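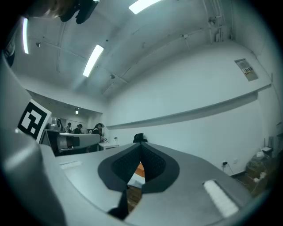

Győző Katona asked under yesterday's post whether hand-held demos are worth anything if the person's wrist can do things the robot's wrist can't. Fair question, and it's the one we spent most of the fall on, so I'll answer it in a thread.

Short version: they're worth a lot, but you have to throw some away, and which ones you throw away matters more than how many you keep.

Setup first. We collect with a hand-held gripper, camera looking over the top of the housing, square marker on the side. No arm involved during collection. A person picks up the tool, does the task, puts it down. The arm only comes in at test time.

The task for this round is picking a part off the floor or a low surface and setting it down on a table in a given orientation. We call it Lerier internally. It's boring on purpose. We wanted something where failures are easy to sort.

We recorded 194 demos. Two people did all of them, splitting the work evenly. I was one of the two, and you can tell my demos from the other set in the plots without labels, which I'll come back to.

The camera view is very wide. You get the fingers, the floor, the walls, the ceiling lights, people working in the next area. I used to crop most of that out before training. I don't anymore.

Reason: the pose tracking wants the background. White walls and a plain floor give it very little to hold on to. Light fixtures, pipes in a corner, an outlet, a pile of boxes - those are what keep the trajectory from sliding. When I cropped to the gripper area and reran tracking, it lost the path in demo after demo.

So tracking gets the full view. The policy gets a smaller version of the same full view. We tried giving the policy a crop and it did worse on the approach and the same on the grasp. My guess is that it uses the room to work out how high it is. I haven't tested that properly.

Now the wrist problem. A person can roll the tool over while twisting the elbow out and never think about it. Our arm runs into a joint limit or has to swing the long way around. If you train on that motion, the policy asks for it, and the arm stops.

Method: for every demo we take the tracked tool path, place it at a set of possible start poses for the arm base, and run inverse kinematics along the whole thing. We check joint limits and joint speed. If a demo passes from none of the base poses, it's out. The script is called Hernard, if you see that name in the repo.

Of the 194, the filter rejected 60. That was higher than I expected. Most were speed and not reach. People are quick with the last bit of a placement, and the final turn of the wrist is where the joint speed goes over.

The obvious fix is to slow the playback down. We tried it. It gets most of those demos under the speed limit, but the images were recorded at the original pace, so anything that moves by itself (a part that rolls, a part that settles after release) now moves wrong relative to the gripper. For a static part it's fine. For ours it wasn't.

So we compared three training sets. One with everything. One with the filtered set. One with a random set the same size as the filtered one, to check that we weren't just seeing an effect of data size.

Result: filtered beat everything, and everything beat random. The gap between filtered and everything was larger than the gap between everything and random. In other words, on this task the 60 bad demos did more harm than their count would suggest.

I want to be careful here. This is one task, one arm, and two demonstrators. We trained 8 runs per training set with different seeds. The ordering held in all of them, but the size of the gap moved a lot from seed to seed. I wouldn't quote a percentage from it and I'd ask you not to either.

What the failures looked like: with the unfiltered set, the arm usually reached the part and gripped it, then stalled on the way to the table. With the filtered set the stalls mostly went away, and what was left were missed grasps. Missed grasps are a problem I know how to work on.

About the two demonstrators. Most of the rejected demos were mine. I hold the tool with my elbow high and I turn it late. My colleague turns it early and carries it level. Nothing in our instructions said to do either one.

After seeing that, I recorded a small extra batch where I turned the tool early on purpose. Nearly all of it passed the filter. It felt slow and a bit stiff to do. So some of this can be fixed with one line of instruction before anyone starts recording, and we should have had that line from the start.

Illés asked in the replies if we could run the filter live, so the person finds out right after each demo. Yes, and that's next. The kinematics check is cheap. The slow part is tracking, which we still do in a batch at the end of the day. If we can get a rough track quickly, a rough answer is good enough to say "do that one again."

Things that did not help: a stricter joint limit margin (we lost good demos and gained nothing), smoothing the tool path before the check (it hid the real speed peaks), and weighting demos by how close they came to the limit. That last one took me two weeks and I'd skip it.

One thing I got wrong early on. I placed the paths at a single base pose, the one where our arm is bolted down now. The filter threw out far too much, including demos that were fine if you shifted the base a little. If your arm is on a fixed mount and your table never moves, one pose is right. Ours gets moved.

Also check your marker mounting. Ours had been put back at a slightly different angle after a repair and for a few days every path had a small constant tilt in it. The filter doesn't catch this, because a tilted path is often perfectly reachable. It's just wrong. We found it by placing the tool flat on the table and reading off the pose. We do that every morning now.

Back to Győző's question, then. The wrist mismatch is real and it costs you demos. But you can find the bad ones before you ever turn the arm on, with a script that runs over a whole day of recording while you get coffee.

What I can't tell you is how this goes for tasks with contact all the way through, like wiping or pushing something into a socket. The check knows about joints and nothing about force. The Florkosetti people have been doing insertion with a similar tool and I'd like to see them try it on their data.

I'll post the script and the pose list once I've cleaned out the hard-coded paths. Aiming for February. The raw recordings will take longer - there are people in the background of a lot of them and everyone has to sign off first.

Someone asked for the base pose spacing. It's in the config file, and I'd change it for your arm anyway. Start coarse, see which demos flip from rejected to accepted when you make it finer, and stop when none do.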